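The Tidik cost me 730 dollars, and my sister at Kunduria Phone Repair had bet me lunch it would be back in its box by July. The man from Jekilar set it up on Grandma's old rose-painted table and left me 2 pages of instructions. I named it Strachan — it seemed like a Strachan!
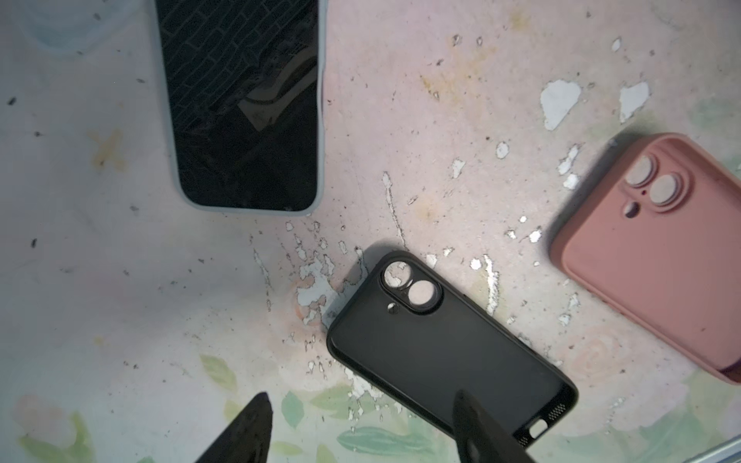 Could it change a phone case without scratching the phone? The Jekilar man said it could, if I kept the grip on low and stayed out of its way.

So I stayed out of its way, which meant hovering by the door with cold coffee, whispering "easy, easy" like I was parking somebody else's truck. My sister was already reading me the lunch menu.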